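Stories > Short Fiction > Work and Trades

The Gauge House

Print this page | E-mail this story

14 comments | 6 shares

Filed under fiction, short. Reading level: general.
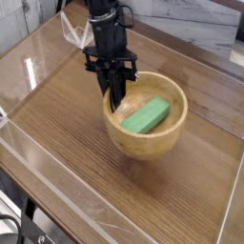
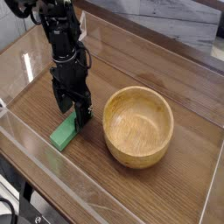
A round wooden bowl on a tabletop, both pictures.

CURNDALE, August

The gauge house at Curndale stands on the east bank, 58 steps below the road. It contains a stilling well, a float, a counterweight, a pen recorder and a chair. The operator's duties are set out on a card screwed to the inside of the door. Read the staff at six in the morning and six in the evening. Wind the clock. Change the chart on the first of the month. Enter the level in the book in ink, in inches above datum. Do not estimate.

I took the post after the previous operator left it. There was no handover. The key came in the mail with a form to sign, and the book was on the shelf above the recorder, open at the last page used.

The book went back 34 years. Every entry was in one handwriting. The letters got larger over time and the sevens picked up a crossbar in the ninth year, but it was the same hand. Each line had the level, the time, the weather in one word, and the initial of the operator. In the last column, headed Remarks, there was usually nothing. When the Grorngate sluice was opened upstream, the remark was "Gr." When the pen had clogged, the remark was "pen."

I read the book in the first week, in the evenings, after the reading. I was looking for the correction factor. Float gauges drift. The cable stretches, silt builds up in the intake pipe, and the pen ends up showing a figure the river does not agree with. The usual practice is to check the pen against the staff and write down the difference. The previous operator had never written down a difference. The pen and the staff agreed in every entry for 34 years, to the quarter inch.

This is not possible with that equipment.

The recorder is a Sönmez drum type, with a brass case and an eight-day clock. I took the cover off and cleaned it. The cable was original. I measured it against the drawing and found it 2 inches long, which is a fair amount of stretch for its age. The pen should have been reading 2 inches off. It was reading correctly.

I checked the counterweight next. It is a lead cylinder on a hook. Nothing had been added to it. I checked the float for leaks by lifting it out and leaving it on the floor overnight on newspaper. The newspaper was dry in the morning apart from a ring. I put the float back and the pen returned to its line.

That left the staff. The staff is an enameled plate bolted to the wall of the well, marked in feet and inches. I had been reading it twice a day and had no reason to look at the bolts. When I did, with a flashlight, I saw that the plate had slots where the drawing shows holes. The slots had been filed by hand. The edges were rusted, so the work was old, but there was a bright scratch along the lowest one. The plate had been moved, and moved again, a little at a time, to keep up with the pen.

I sat in the chair for a while. Then it was six o'clock and I took the reading.

The consequence is simple to state. Every level in the book is true relative to the staff, and the staff was not fixed. Somewhere in the 34 years the river at Curndale had gone up or down by as much as 2 inches, on paper, without any water being involved. The figures went each month to Furent, where the district office uses them to set the Grorngate sluice. Fields had been flooded or spared on them. I could not tell which fields, because I could not tell when the plate had been moved. None of it was in Remarks.

I went through the book again, backward this time. I was looking for a step. A shift of a quarter inch does not show in a river that rises a foot in a night, so I kept to the dry months, when the level sits flat for days. I ruled a sheet of graph paper and plotted Augusts. It took me nine evenings.

There were eight steps. Each was a quarter inch, and each fell overnight between an evening reading and a morning one. In all eight cases the entry for that morning was written more neatly than the ones on either side of it. The weather for all eight was "fine." I do not know what to make of that. It may be that a person files slots in good weather.

The bench mark is a brass bolt in the rock outside the door. I borrowed a level and a rod from the road depot and ran a line from the bolt to the plate. The error was 2 inches exactly. I loosened the bolts, set the plate where the drawing shows it, and packed the slots with steel washers so it could not be moved again without tools and some effort. I shortened the cable by the same amount and reset the pen.

Then I had to make the entry. There is one line to a reading and the Remarks column is an inch and a half wide. I wrote the level, the time, "fine," and my initial. In Remarks I wrote "staff reset, see letter."

The letter ran to four pages with the graph attached. I mailed it to Furent with the monthly chart. The reply was a form acknowledging receipt of one chart. I wrote again in the fall and got the same form.

The book has 273 blank pages left. At two readings a day, and thirty lines to the page, that is a little over eleven years. The cable is already a sixteenth longer than it was when I cut it. I check it on the first of the month, when I change the chart, and write the difference in the last column in ink. The file was in the drawer under the clock, with a rag wrapped around the handle. I have left it there.

14 comments | Share this story (6) | Print | E-mail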